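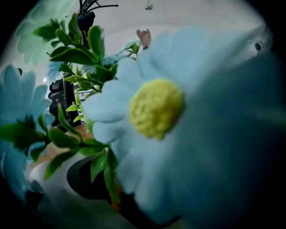

A Flonus, distribuidora de flores artificiais, incluiu margaridas azul-claras no catálogo de arranjos para interiores. A linha, chamada Lorkau, combina as flores com hastes de folhagem verde e é vendida em 2 alturas, 13 e 50 cm.

Segundo Ye-rin Ji, responsável pelo produto, a manutenção se limita à remoção do pó com pincel macio ou ar frio. Solventes e exposição direta ao sol devem ser evitados, pois aceleram o desbotamento das pétalas. As hastes podem ser encurtadas com alicate de corte.

As encomendas para lojistas foram abertas no sábado, 4 de abril. A reposição está prevista para agosto.

Comentários (2)

Jong-dae Do
As hastes vêm soltas ou já montadas no vaso? Preciso só da altura menor.

Son
Tenho margaridas de outra linha no escritório. Com pincel o pó sai bem das folhas, do miolo nem tanto.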